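Pluddale Meadow and Tool Library
Progress report to the Borum Fund
27 Jul 2022

Period covered: the second quarter of the grant. The first report dealt with the lease and the shelving, so neither is repeated here.

1. Summary

The hand tool collection is now sorted and the first part of it is ready to lend. Work on the sickles is ahead of plan. Work on the scythes is behind, mainly for want of replacement snaths. Spending is within budget and we are not asking for any change to the total.

2. Hand tools

The grant application listed sickles as the first group to be put in order. They are the tools borrowers ask for most, and the ones that came to us in the worst state of storage. Most had been kept in a feed sack with the blades tangled together. All have now been taken out, looked over and grouped by type.

The lending set is made up of serrated sickles for cutting grass, rushes and small plots of grain. We kept both handle types in it, orange plastic and plain wood. The plastic handles need no care and are easy to find in long grass. The wooden ones are preferred by people who cut for a whole morning, but they have to be checked for splits and for play at the collar each time they come back. Staining on a handle or a blade is not treated as a fault. A missing tooth is.
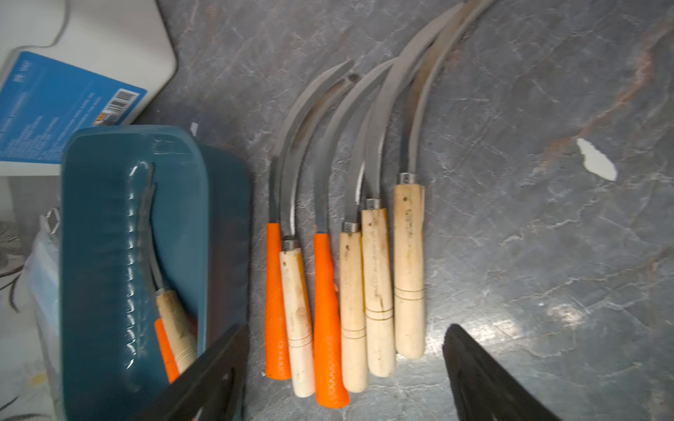
Erdem asked at the site meeting whether the wooden handles should be oiled before they go out or left bare, and pointed out that an oiled handle gets slippery in the hand during the first few days. Erdem would rather see it done once a year, after the season, and would leave the handles bare until then.

We have accepted this. Oiling is now planned for November, when lending stops, and the linseed oil has been moved to the second half of the budget. The serrated edges will not be ground. A toothed blade that no longer cuts will be retired and used for display or scrap.

3. Storage and handing out

The original plan was to hang every sickle on a pegboard. We tried this for a month and gave it up. The blades hook over each other, and a person reaching for one tends to bring down its neighbor. Storage is now flat, in drawers, with the handles all toward the front so that a tool can be picked up by the right end.

At the counter, tools are laid out side by side in the same way before they are checked. A tool that is set apart for a closer look goes in a tray by itself. It stays there until the check sheet is signed, and then it goes either to the drawer or to the repair shelf.
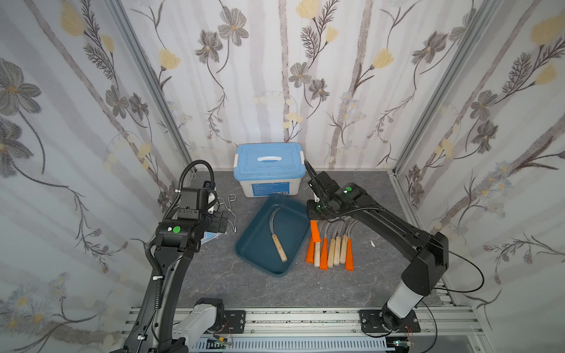
The check sheet has been cut to a single page. It covers the blade, the collar, the handle and the tag number, with a line for remarks. The earlier version ran to two pages and was often left half filled in. Borrowers sign the same sheet when they take a tool out, so the record stays in one place.

4. Lending and training

21 households have signed up as borrowers since the library opened its list. We held two evening sessions on safe use, covering how to hold the stems, which way to pull and how to carry a sickle across a field. A third session was rained off and will be held on the Skorkemar plots after the hay is in.

There have been no injuries. One tool was returned late and one with a loose handle, which was tightened the same day.

5. Old tools

The donated chest from Skorkemar contained a billhook stamped 1888. It is too worn to lend. We would like to keep it on the wall by the door with a short label, at no cost to the grant.

6. Budget

The hand tools line is underspent by 7 percent. The drawers cost less than the pegboard and hooks we had allowed for, even after the pegboard was written off. We ask the Fund to let us move the difference to the scythe line, where prices for new snaths have gone up by 20 percent on the quote we sent with the application.

7. Next quarter

- Finish tagging the hoes and rakes
- Order snaths once the transfer is agreed
- Hold the Skorkemar session
- Buy leather for blade covers, to be stitched over the winter
- Send the Fund a copy of the new check sheet with the next claim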